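4.3 比赛日设置：实时比分与积分榜

本节适用于 Teda 赛事管理软件的俱乐部版。开始前请确认赛季赛程已经导入（见 4.1），并且当前账号具有“比赛日编辑”权限。

1. 打开“赛程”页，选择本轮比赛，点击“进入比赛日”。

2. 核对主客队名称、球场和开球时间。球场默认为 Zinar 球场，客场比赛需手动更改。

3. 在“名单”栏录入首发和替补。号码重复时，系统以红色标出，保存按钮不可用。

4. 开球后点击“计时开始”。中场休息时点击“暂停”，不要点击“结束”。

注意：点击“结束”后比分立即写入积分榜，并推送给全部订阅者。撤回操作只能由联赛管理员完成。

5. 进球后选择球员和分钟数。补时进球按“90+3”的格式填写，乌龙球须勾选“计入对方”。

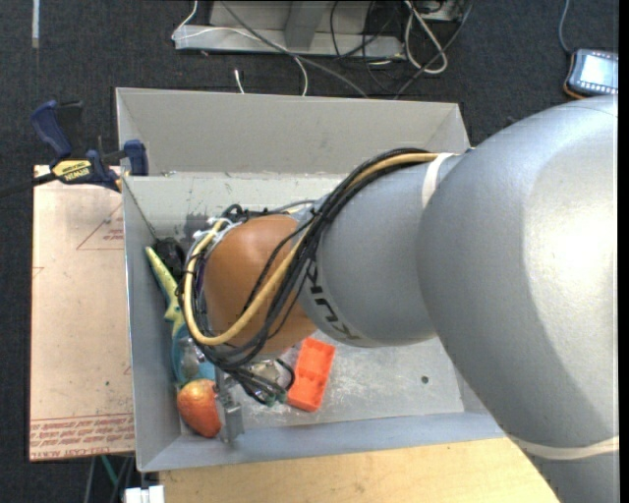
机械臂与灰色金属料箱

6. 终场后填写上座人数，只输入数字，不加逗号。例如 3,214 人应输入 3214。客队球迷人数单独填写，如 522，系统不会自动从总数中扣除。

7. 点击“结束”，再到“积分榜”页检查积分、净胜球和排名。两队积分和净胜球都相同时，按进球数排列；如所在联赛先比较相互战绩，请在“规则”中切换。

扣分处理

联赛处罚扣分不要直接改动积分数字。请在“规则”→“调整”中新建一条记录，填写球队、分值和生效轮次。例如对 Kpodo 队扣 6 分，应输入 -6。记录保存后，积分榜上该队名称旁会出现星号，点击可查看说明。

保级线显示

在“显示”中填写降级名额，积分榜会在相应位置画出横线。赛季中途更改名额不影响已发布的历史榜单。

常见提示

错误 576：比赛日已被另一台设备打开。请在该设备上退出后重试。
“等待同步”：网络中断，数据保存在本机。恢复连接前不要清除浏览器缓存。

如使用 Erska 记分牌，请继续阅读 4.4。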